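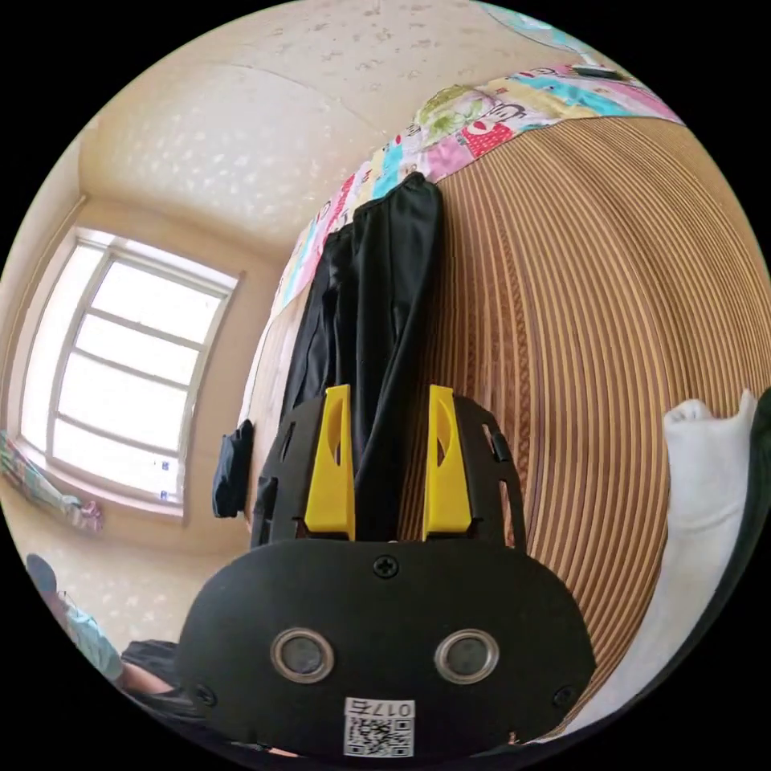 Zadthorpe Rainfall Notes, release of Nov 16, 2025

This data set contains 719 handwritten rainfall entries, transcribed from gauge books kept in Zadthorpe and the neighboring parish of Usano. It is maintained by the Tamiru Weather Archive and may be used for teaching, local history and general research.

Contents

entries.csv holds one row per reading, with the station, the date, the amount in millimeters and any remark written beside it.
stations.csv lists 12 gauges and the years in which each was read.
remarks.txt explains the abbreviations used by the observers.

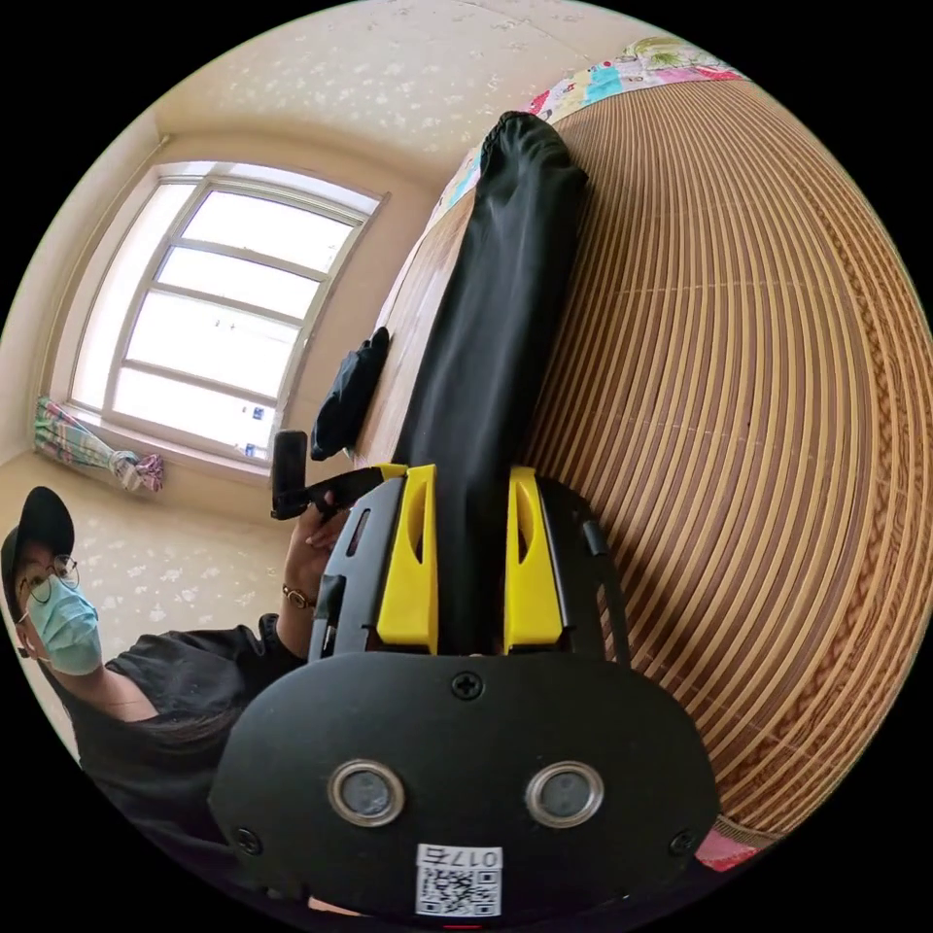

Hand-held gripper with yellow fingers and a QR code label.

Method

Each page was typed by one transcriber and checked by another. Where the two readings differed, the page was consulted again and the outcome entered in the "checked" column. Amounts given in inches were converted to millimeters, and the original figure was kept in a separate column. Spelling in the remarks has not been corrected.
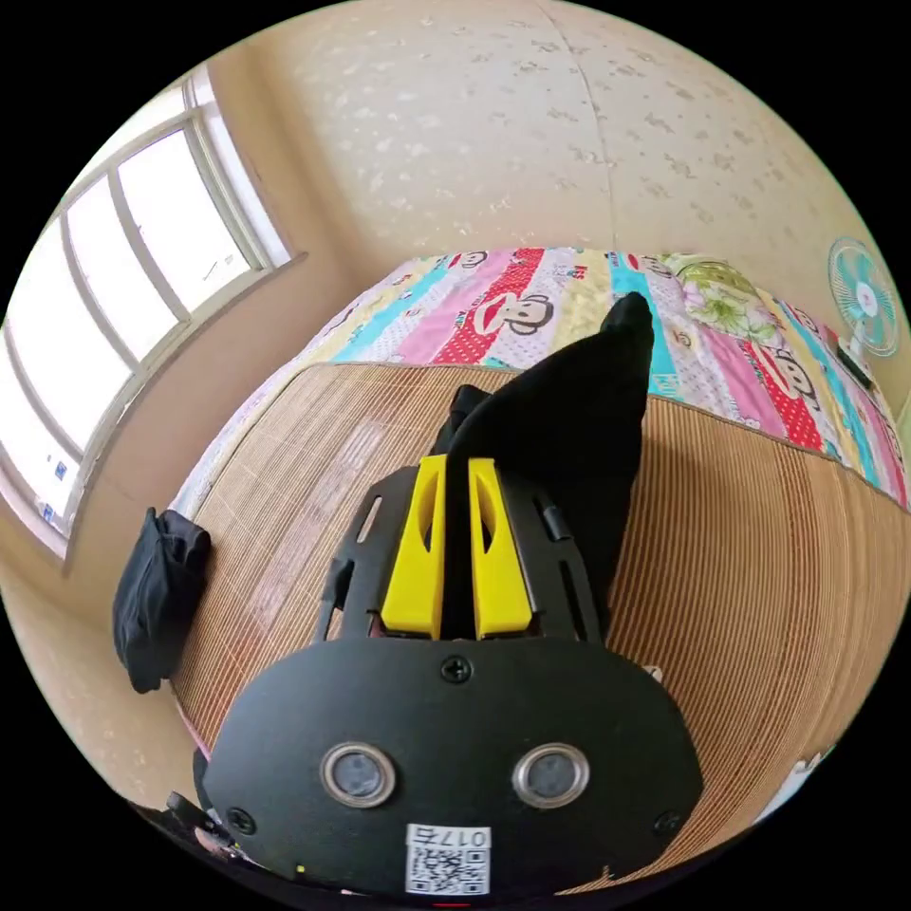 How are missing readings shown?
A missing reading is left blank. A zero means that the observer wrote down a dry day.

Known limits

The Usano book has no entries for July in its final year. Two gauges were moved to more sheltered ground, and their later totals should not be compared directly with the earlier ones. Snow was melted and measured at some stations only. Any single amount over 100 mm

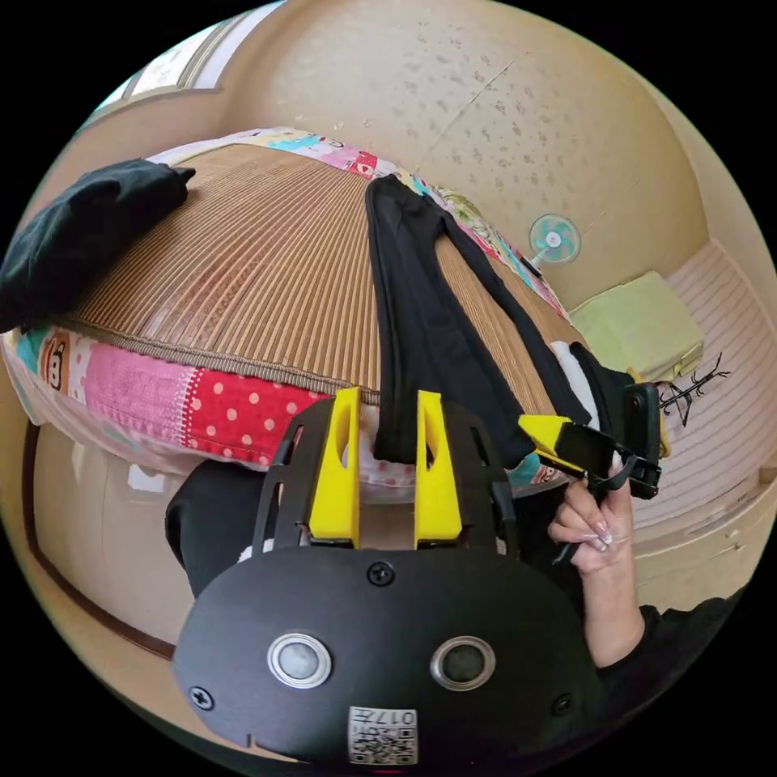 carries a flag in the last column and should be checked against the page reference before use. Flagged values have been left as written.

License and citation

The files may be copied and adapted if the archive is credited. Please cite the data set by its title and release date. Corrections should quote the row number and be sent to the archive's Bravance office.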